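# Verevlow: floor speech and division records

Verevlow is a table of parliamentary speeches matched to the votes that followed them. It was put together for work on how members explain a vote before and after casting it. The current build holds 2340 speeches by 300 members, tied to 1451 divisions.

Maintainer: Elikem Essien
Last full build: 5/6/19

## Source text

Speeches come from the published daily record, converted to plain text with Neseo. Interjections are kept in the speech they interrupt and tagged `int`. Remarks withdrawn at the request of the chair are kept if the record prints them, and tagged `wd`.
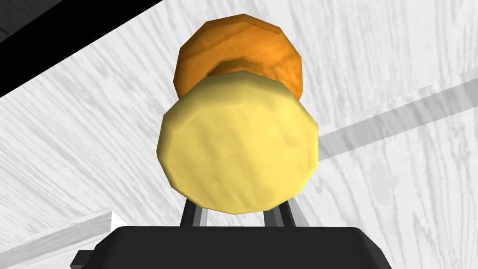 Procedural turns (calls to order, points of order with no argument, reading of titles) are dropped at this stage. Maiden speeches are kept but flagged, as they rarely bear on the bill in front of the house.

## Fields

- `speech_id` - stable across builds
- `member_id` - one per person, not per seat
- `party` - party on the day of the speech
- `division_id` - blank if no vote followed
- `vote` - `aye`, `no`, `abs`, `pair`
- `text` - UTF-8, line breaks removed

A member who changes party keeps the same `member_id`. Use `party` for any grouping by date. 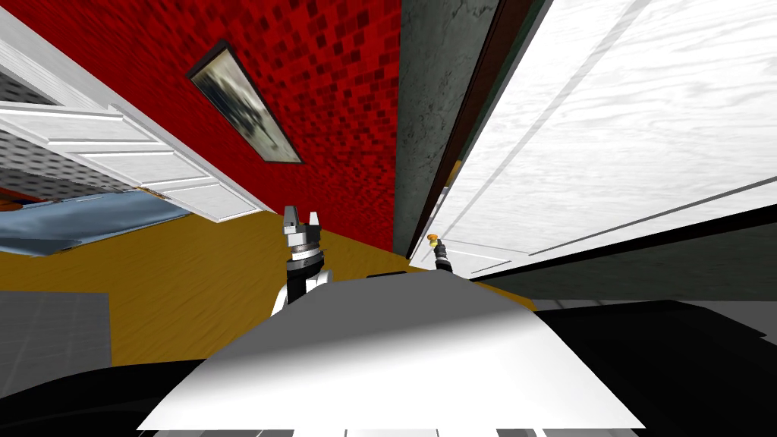
Paired members are recorded as `pair` and should not be read as absent. Older tables from the Nartey project folded the two together, so turnout figures from that source will come out lower than ours.

## Matching

A speech is matched to the next division on the same bill or motion within the same sitting. Where debate was adjourned, the match carries over to the sitting where the question was put. Of the matched pairs, 900 were checked by hand against the printed lists.

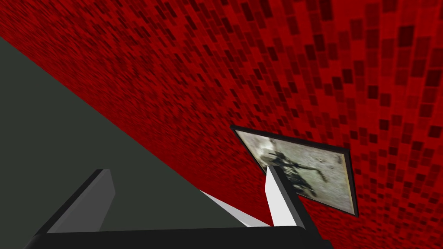
Conscience votes have no party line and carry `free = 1`. Leave them out before computing rebellion rates. Amendments moved in a block share one `division_id`.

## Known problems

- Two members with the same surname are sometimes swapped in committee-stage text.
- Voice votes are missing.
- Sittings from September onward use a new header layout that the parser reads only in part. 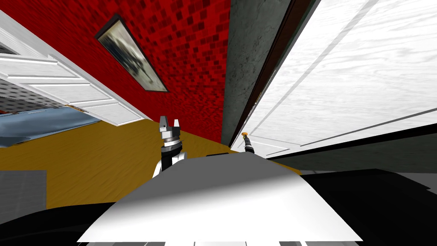 *Simulated view: red tiled wall, framed picture and white doors.*

## Loading

Files are tab-separated with a header row. Ernetti users need version 2 of the import script; the first version cuts `text` at the first quote mark. Report errors with the `speech_id` and the page of the printed record.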